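Notes for Week 8: Why We Fold Things

Household Materials, Imani Tanui

Last week we covered tearing, and several of you stayed behind to argue about perforated stamps. Your objections are noted. This week is folding and crumpling, and the reading is chapter 2 of the course pack, the one with the coffee ring on page one. The ring is in the original scan, so please stop emailing me.

1. Two kinds of bend

Bend a plastic ruler and let go. It goes back to where it was. Bend a paper clip and let go, and it mostly stays put. The first is an elastic bend, the second a plastic one. Yes, it is confusing that the plastic ruler is the one that does not bend plastically. The names were settled long before anyone asked you or me.

Most sheets do some of each. Fold a letter in thirds and it opens a little in your hand. The crease itself has given way for good, while the flat parts on each side are still trying to be flat. Cloth is worse. Anyone who has ironed a shirt, packed it and unpacked it in Jotitard three hours later knows that cloth keeps only the folds you did not want.

2. Stiffness from nothing

A flat sheet of paper held by one edge droops. Put a single lengthwise fold in it and it will stick straight out. You have added no material at all. What you have done is move some of the sheet away from the middle, and a sheet is hard to bend across its own height. Corrugated roofing works this way, and so does the cardboard box, and so does the slice of pizza you pinch into a U so the end stays up.
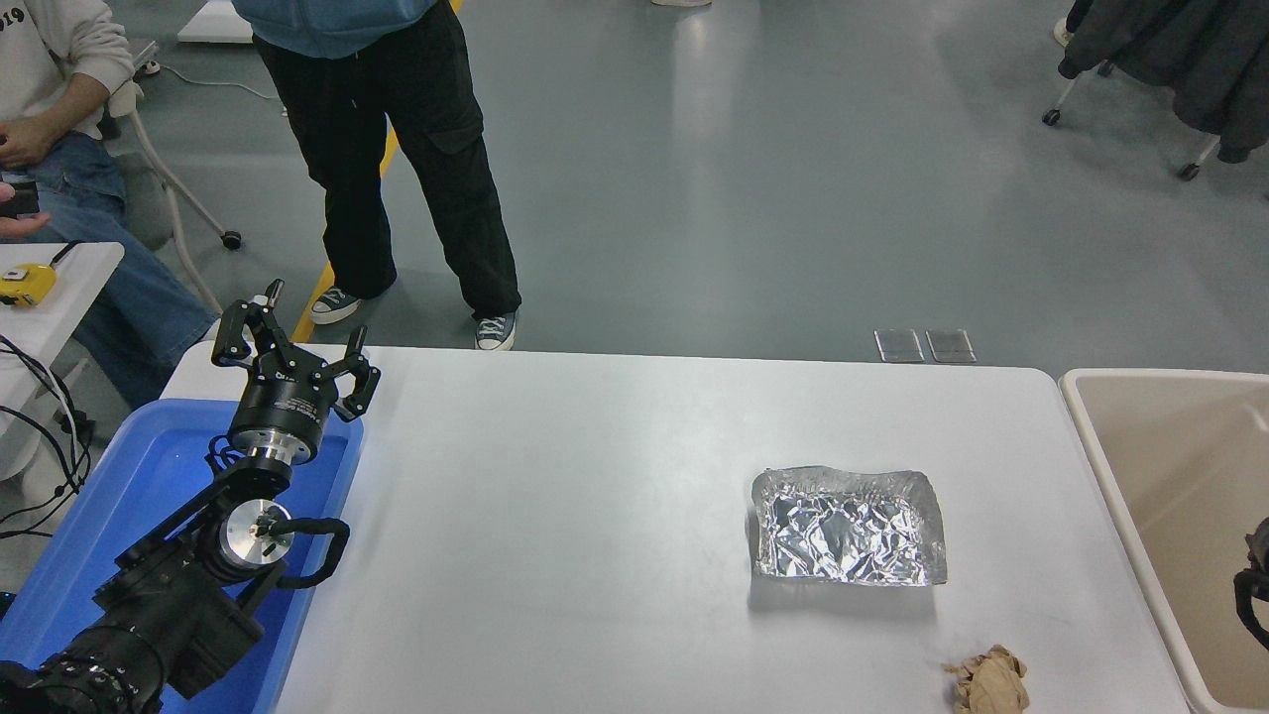

Thin metal is where this gets useful in a kitchen. A sheet of foil straight off the roll can't hold up its own corner, and a pie filling would be asking a lot of it. Turn the edges up, though, even a little, and each edge becomes a small beam. The foil tray on the white table has walls so low you might not bother to call them walls, and they are still a rim in the sense we mean. It is crinkled too, and crinkles are folds that did not ask permission. Each one is a short ridge, and ridges resist bending. They also spoil the shine, so your turkey will look less like an advertisement.

3. Crumpling

Squash a sheet of paper into a ball as hard as you can. Most of what you are holding is still air. As the ball shrinks, the sheet buckles into ridges, the ridges meet at points, and soon you are pushing against a cage you built yourself. This is why crumpled paper makes decent packing -- my late aunt's teapot got from Jomotcombe to here in nothing else.

Paper balls also loosen after you let go. Leave one on your desk during a dull phone call and you may hear it tick.

4. For next time

Read the Kobzar handout on map folding. Then take any road map, open it fully, and fold it back along its own creases. Write down how long it took. The record in this class is 63 seconds and I have my doubts about it.

Also bring one sheet of foil and one sheet of paper, same size. We will be stacking coins on them. Pennies only, after what happened with the paperweights.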